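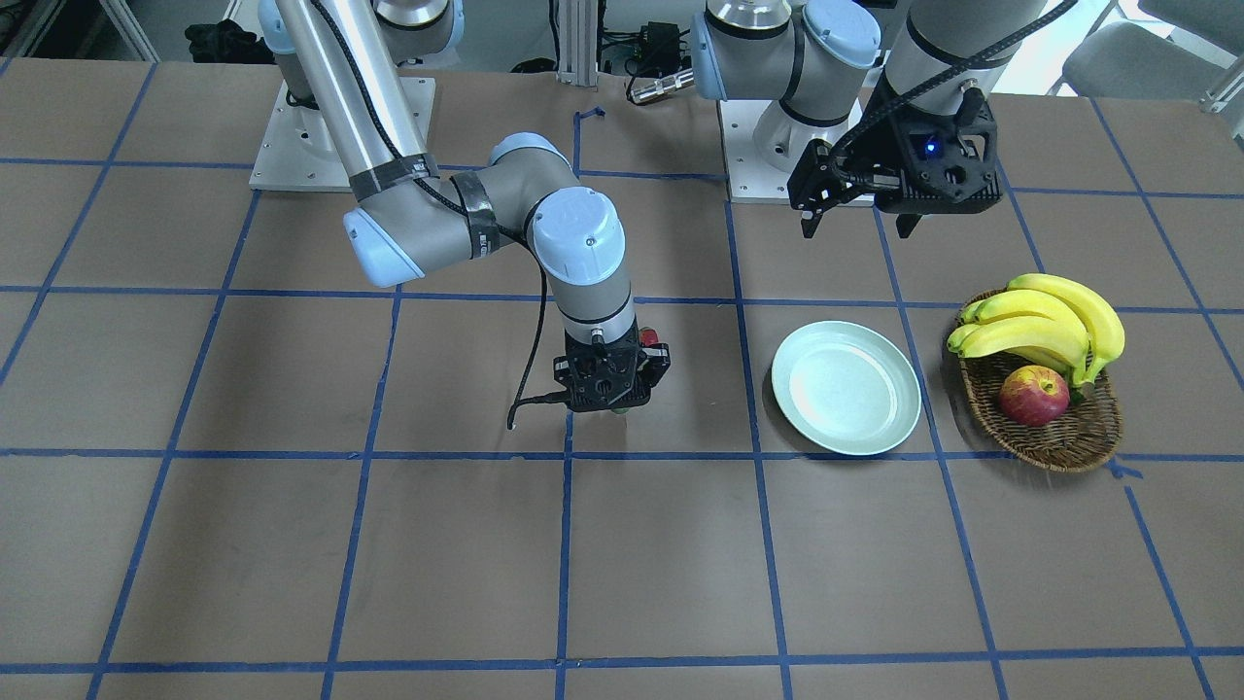

The Hotholm Tabletop Manipulation Challenge is a student robotics competition in which teams program a pair of robot arms to sort and move everyday objects on a shared table. It is organized by the Eker Technical Institute and grew out of a second-year course in applied automation. Each team works at a two-arm station whose brown tabletop is divided by lines of dark blue tape, and the standard household task uses a round white plate and a woven basket holding bananas and other fruit. The competition is held every April.

## History

The challenge began as the final assignment of the Eker course, in which students were graded on a written report and a short demonstration. The demonstrations drew visitors from other departments, and the institute opened them to outside teams after 3 years. Schools in the Hotholm district were invited first, followed by the robotics club at Matubbar College, which has entered every edition since.

Early editions were limited to wooden blocks. Food items were added at the request of the participating schools, whose students found the block tasks too far removed from ordinary use. The change made the event considerably harder — fruit varies in size and bruises easily — and scores fell sharply in the first year under the new rules.

## Format

A team consists of up to 5 students and one faculty adviser. Advisers may attend practice sessions but may not write or edit code. Teams are given access to a station for 2 afternoons before the event and are expected to complete all calibration in that time.

The competition has two rounds. In the first, teams attempt a published task, such as moving a piece of fruit from the basket to the plate. In the second, the judges announce a changed layout on the morning of the event, and teams have 70 minutes to adapt their programs. Both arms must be used at least once in each round.

The tape grid serves as a shared reference for the placement of objects. The rules do not require the lines to be square or evenly spaced, and teams are advised to measure the table they are assigned. Tape may be repaired between runs with the permission of a judge.

## Scoring

Points are awarded for each object delivered to its assigned place. Deductions apply when an object is dropped, when it leaves the table, or when the arms touch each other. A run is stopped at once if a student reaches over the table while the arms are powered. Damaged fruit is replaced, and the attempt is scored as a drop.

Ties are decided by the written report, a feature carried over from the original course. The report must describe at least one method that the team tried and abandoned.

## Software

Teams may use any programming language. Most write their programs with Nuvine, a teaching package developed at the institute that handles arm motion and gripper commands. Matubbar College has used its own planning software in recent editions — the source code is shared with other entrants after the final round.

## Related programs

Eker Technical Institute also runs a summer workshop for high school students, which uses the same stations and a simplified version of the first-round task. Workshop participants do not receive scores.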